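Paltham Question C

Question C was an advisory question put to the voters of the city of Paltham at a November general election. It asked whether the city council should stop putting advisory questions to the voters of the city of Paltham. It passed by 39 votes, was declared by the council to be advisory, and was followed at the next election by two more advisory questions, one of which concerned Question C.

The measure had no legal effect. It is remembered mostly for the disagreement over what its legal effect would have been if it had had any, and for the length of the campaign signs needed to explain which side the sign was on.

Background

Under its charter, Paltham is governed by a seven-member council, one member from each of five wards and two elected at large. The charter lets the council place "any matter of public interest" on the ballot by a simple majority, on the understanding that the result tells the council what people think and obliges it to do nothing in particular. Residents may do the same by petition, if they collect 900 valid signatures within one summer.

For the first decades of the charter the power was used sparingly. Voters were asked once about fluoride and once about a sister city. The habit grew after a long dispute over the Plastov Street underpass, which floods. Unable to agree on whether to drain, raise or close it, the council asked the voters, who favored draining it. The council thanked them and commissioned a study. Two years later it asked again, with closure added as an option, and the voters again favored draining it. A third question asked whether residents were satisfied with the pace of progress at the underpass. They were not.

By the time Question C was drafted, the ballot had also carried advisory questions on leaf blowers, the hours of the Solís Park tennis courts, the color of the recycling bins, and whether the phrase "A City on the Move" should be kept on the welcome sign on the county road. Several of these had been put forward by members who had lost a vote in chambers and hoped to do better elsewhere. The members who had won the vote in chambers often supported putting the question on the ballot as well, as it allowed the meeting to end.

Drafting

Question C began as a residents' petition, circulated from a card table outside the post office and, on weekends, at the entrance to Solís Park. The first version read, in full, "Shall the City Council make up its own mind?" The city attorney advised that this was argumentative. A second version ran to most of a page and defined the word "question." Signatures gathered on the first version could not be transferred to the second, and the petitioners started over in July, with what several of them described in letters to the newspaper as a fresh supply of signers.

The petition qualified. Before it could be certified, however, the council voted to place an almost identical question on the ballot itself, as a gesture of openness. This made the petition unnecessary and meant that a measure against the council's use of advisory questions reached the ballot through the council's use of an advisory question. The vote was five to two. One of the two dissenters said that the matter was too important to be left to an advisory vote. The other had wanted a comma moved.

The final text was:

"Shall the City Council be advised to refrain from submitting advisory questions to the voters, except where the Council finds that the advice of the voters would be useful?"

The exception was added by amendment at the last meeting before the printing deadline, after 20 minutes of debate. Supporters of the original petition held that it swallowed the whole measure. Its sponsors replied that no reasonable council would ask for advice it did not find useful, a remark that was later printed on the opposition's flyers and then on the other side's. 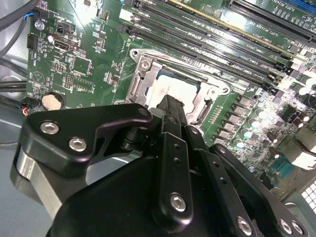
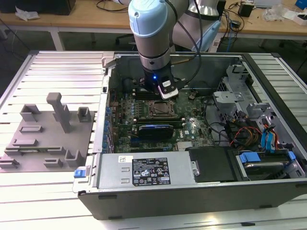 Gripper and green motherboard, in two views.

Campaign

Neither side had much money. The Yes campaign spent most of what it raised on yard signs reading "YES ON C: STOP ASKING," and the No campaign on signs reading "NO ON C: KEEP YOUR VOICE." A third set, reading only "C," turned up along the length of Plastov Street in October and was claimed by both. They belonged to a candidate for county coroner whose name began with that letter, and who won.

The arguments did not divide along party lines, to the discomfort of the two local party organizations, each of which printed a slate card with a blank space beside the question. Supporters argued that council members were paid a stipend to reach decisions, and that the ballot had grown to a second sheet. They pointed to the underpass, usually by standing in front of it. Opponents argued that a vote which changes nothing is still better than no vote, and that residents had come to enjoy the questions, in particular the one about the bins. Some opponents objected to the measure on the grounds that it would pass and be ignored. Some supporters gave this as their reason for voting for it.

The only public poll was conducted by Lilteck, a regional survey firm, for the local radio station. It found the question ahead, but it also found that a large share of those who intended to vote yes wanted more advisory questions, and believed that yes was the way to get them. When the interviewers read the question a second time, a number of respondents changed their answers, and when they read it a third time a number hung up. Lilteck published the results with a note on methodology that was longer than the results.

A candidates' forum held in the high school cafeteria gave over its second half to Question C. It is the only Paltham forum at which the moderator has asked for a show of hands to decide whether to take a show of hands.

Result

Question C was approved by 3,858 votes to 3,819. Turnout was ordinary for the year. More voters skipped the question than either of the other two advisory questions on the same ballot, which dealt with sidewalk dining and with a proposed city flag.

The measure carried three of the five wards. It did best in the Second Ward, which contains the underpass, and worst in the Fourth, which contains city hall. The margin was slim enough to permit a recount at the city's expense, but the charter provides for recounts only in contests "determining an office or an outcome," and the city attorney concluded that Question C had done neither.

Aftermath

The council took up the result at its December meeting. A motion to accept the advice of the voters failed for lack of a second. A motion to reject it failed as well, members being reluctant to be seen rejecting advice they had asked for. The council settled on a resolution to "receive" the result, and placed it on file alongside the earlier results on the underpass.

In the following spring, one of the at-large members proposed an advisory question on whether the exception in Question C had been met by a new proposal concerning dog licenses. The council found that the advice of the voters would be useful. Both the dog license question and the question about the exception appeared on the next ballot, where the first passed easily and the second was defeated, leaving it unclear whether the first should have been asked.

A lawsuit brought by four signers of the original petition was dismissed by the county court. In a ruling of two pages, the court held that the plaintiffs had not been harmed by the council's failure to follow advice it was free not to follow, and noted that the plaintiffs' own filing had described the measure as "meaningless" in its opening paragraph and "binding" in its ninth.

Legacy

Question C is sometimes cited in discussions of municipal ballot design, generally in the section on what to avoid. The state's model charter language was later revised to suggest that advisory questions be limited to one per election and contain no exceptions. Paltham has not adopted the revision. The council asked residents for their views on it by means of a mailed survey, which it was careful to point out was a different thing from a ballot question, and which was returned mainly by residents who wished to discuss the underpass.

The number of advisory questions per election has fallen slightly in the years since. The city attributes this to the cost of paper.

The Plastov Street underpass was closed for drainage work under an agreement with the state highway department, which did not put the matter to a vote. It reopened the next year and floods less often.

See also

Advisory referendum
Municipal charter
Plastov Street underpass
Paltham city flag (proposed)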